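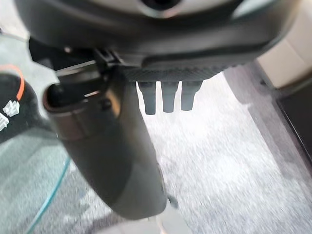
Section 4. Setting Up a Client Intake Desk

Before you start, finish Section 3 (accounts and passwords). Satero will let you open a desk without it, but every file you create will belong to a user called "admin," and a judge in Lucero once asked to meet him.

4.1 Create the desk

1. Sign in and choose Desks, then New Desk.
2. Type the name of the place where you see people. Use the name they use. The Tumelura office was entered as "Eastern Regional Access Point" for its first year, and clients kept asking for the place next to the bakery.
3. Pick the working language for the forms. You can add a second one in 4.3.
4. Set the file limit. The default is 100 open files per desk. For one lawyer and one paralegal, set it to 40.
5. Press Save. The desk appears in the list with a gray dot until someone is assigned to it.

Note: The limit can be raised at any time by the desk lead. It will be raised in December, when everyone remembers their land dispute.

4.2 Assign people

1. Open the desk and choose Staff.
2. Add at least one person with the Advocate role. Paralegals can open a file, take a statement and book a hearing date, but only an Advocate can close a file.
3. Add a backup for each Advocate. The same person can't be both, although the screen will let you try.
4. Ask each person to sign in once from the machine they'll use at the desk.

Caution: Don't share one sign-in across the desk. The record of who changed a statement is the first thing the other side asks for.

4.3 Load the intake form

The standard form has 56 questions. Illia Symonenko wrote it for the Porkgate housing cases and has agreed, after some correspondence, that it's long.

1. Choose Forms, then Load Standard.
2. Turn off the groups you don't need. Eviction, Wages and Family are on by default.
3. Leave the Conflict Check group on. If you turn it off, it comes back overnight and sends you a message.
4. To add a second language, choose Translate and upload the approved text. Don't paste from a web translator. An early version asked tenants whether their landlord was ripe.
5. Print one blank copy and fill it in by hand, start to finish, with a pen that works. Then go back to step 2 and turn off more groups.

Note: Free-text answers stop at 2,000 characters. Longer stories go in as an attached statement - see Section 6.

4.4 Test the desk

1. Open a file under the name Test Client.
2. Run the conflict check. It should come back clear.
3. Book a hearing for 9:30 a.m. and confirm that it shows on the Advocate's calendar.
4. Close the file and delete it.

Caution: Do delete it. Test Client has been sent two court reminders and a holiday card.

If the hearing doesn't show, check the time zone under Desk Settings before calling support.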